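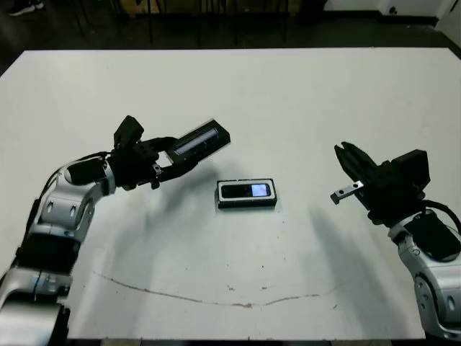

Teleoperation, week three

I spent most of this week moving the arms by remote control, and my shoulders know about it. The job at Selten is to record someone doing a task through the robot, over and over, until there is enough to train on. At the moment the someone is me.

The set-up is simple to describe. I hold a pair of leader arms, one in each hand, and the two arms at the table copy whatever I do. I watch through the head camera. There is no feeling in the handles, so you have to judge by eye how hard you are gripping. In April, when I first tried it on the old Punden rig, I squeezed everything as if it might run away. I am a bit lighter with it now.

The current task uses small handheld devices on a white table. The left arm picks one up and holds it at an angle. The right arm stays open and ready. What happens next depends on which version of the task we are recording, and there are 3 of them. In the first the right arm takes hold of the other end. In the second the left arm puts the device back down flat. The third is a handover, and I am still bad at it.

Flat things are awkward. A parallel gripper wants something to close round, and a thin device lying on a hard table gives it very little. I come in low from the side and close slowly. If I come in too steep, the fingers touch the table first and the arm stops with a fault. That costs a minute or so each time, because both arms go back to the start position before I can carry on.

We have 1248 recordings for this task so far. I threw out 39 of mine yesterday after watching them back. Most had a long pause in the middle where I was working out which way to turn my wrist. A pause like that gets learned along with everything else, and I would sooner do the run again. The target is 3388, which felt like a typing error when I first saw it in the Phelan plan – it wasn't.

Glossy screens are the other nuisance. They pick up reflections, and the edges get hard to see when you tilt one. I have started looking at the white border and ignoring the rest.

The table needs a wipe as well. I'll do that before the next batch and make a note of it in Nostis, where we keep the session logs.

More handovers tomorrow. I want to try them with the chair a bit higher, as my elbows keep catching the armrests.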